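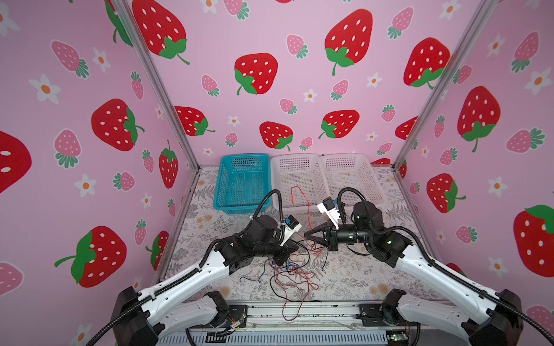 How often does the wiring corner need checking?
Once a month, and again whenever somebody has been "just borrowing a lead".

Sillport > Workrooms > Checklists > Loose wires and baskets

Checked by Gianni Donati, August, 8 in the morning, before coffee.

1. Leads over 60 cm coiled and tied. FAIL. A long red wire has gone for a stroll across the table, and a bunch of blue and red has formed what I can only call a nest.
2. Bare ends taped. Not checked. See nest.
3. Turquoise basket in use. PASS, on the strength of one thin red wire.
4. White baskets in use. FAIL. Both empty, with the wires lying beside them.

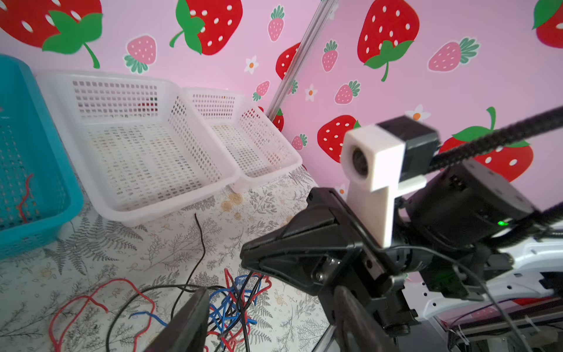

Barış Tatlı replied that wires go in the baskets at the end of a job, that the job has not ended, and that the Ferkcombe sheet says so in item 11. I have read item 11. It concerns ladders.

5. Table covering flat, nothing trapped underneath. Top side fine, ferns and all. Lift the edges at next check.
6. Strawberry wallpaper sound at the corner, no lifting behind the metal strip. To be looked at with a torch. I was asked last time whether a cheerful pattern counts as a hazard. It does not have a box on the form. 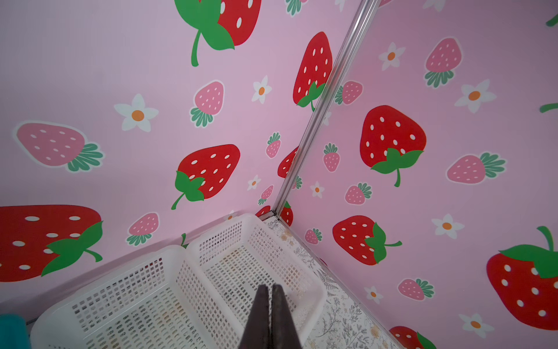 Corner strip and white baskets, item 6.

Action: nest to be undone by Barış, sorted by colour, blue in the smaller white basket. Ties are in the Massawe tin. Recheck at 11.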